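My notebook > Diary > Robot days

Sunday, March 22, 2020

Spent most of the day thinking about Thursday at the lab, so I may as well write it down. We're teaching the two arms to handle clothes, and Vendula Baláž says I have to stop thinking like a person with thumbs (easy for her to say!). She's so smooth at it — her hand goes, the arm goes, and you'd swear it was one movement.

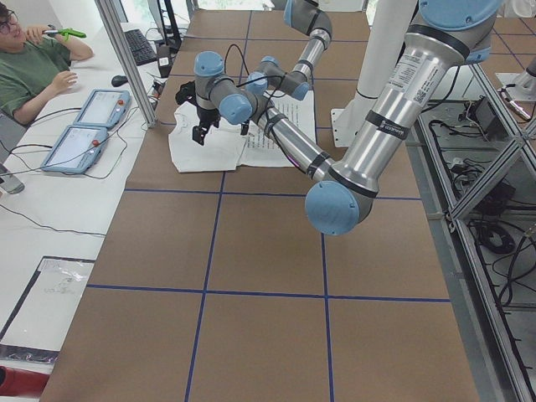 I'm still jerky. I did 16 tries and kept 4, and most of the bad ones were me rushing the grip. If I wobble, the wobble goes into the recording and the arm learns my wobble, which is a bit embarrassing when you think about it.

Sleeves are my favorite, though! You come down on the cuff, close the fingers, lift only a little and wait a second before you pull. And I finally read the writing on the white T-shirt, upside down, with my head tilted. It's all about summer flowers and gorgeous moods and a "sunset duck." I want one.

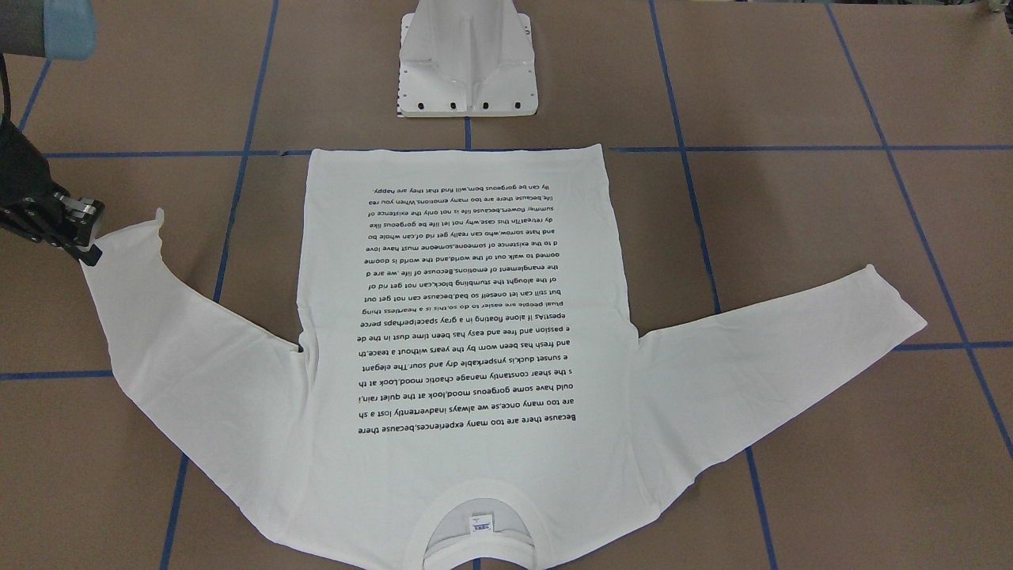
For next time

Go slower on the close. Ask Morena Guerra if we can do 8 in a row without a break — I think I get better once I stop fussing. Bring a snack.

Comments

tilda_m: Sunset duck!! Please tell me where to buy that shirt.

Rusnák: My first week was all wobble too, it gets better.

Contact | © Plorkach Diaries | Back to top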